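About the Kevgate Robotics Club
By Maritza Sotelo | Dec 17, 2020
14 comments | 172 shares

We're the after-school robotics club at Cárdenas High, and we love this stuff! Nearly 100 students have come through since we started, most of them without a line of code to their name. Our big project this year is Plornorus, a two-armed setup for the grocery challenge at the Akcombe meet in January. The students write the code and argue over every grip (loudly). 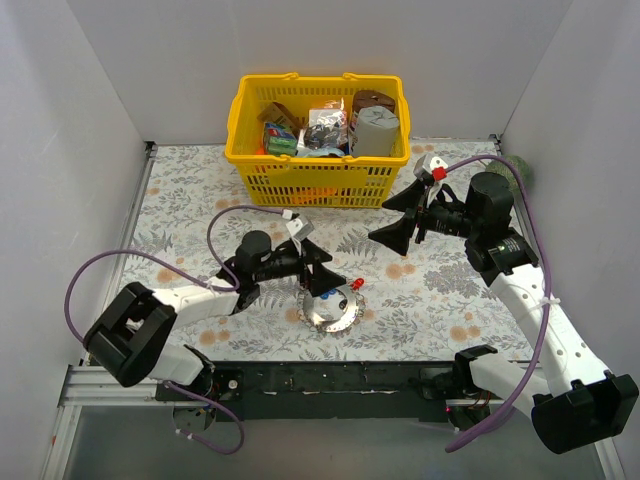 Crumpled, shiny packages are the hardest to plan for, so the coding crew is always testing new ideas. Come see us in Room 300, beginners very welcome!

Contact the club | © 2020 Kevgate Robotics Club | Back to top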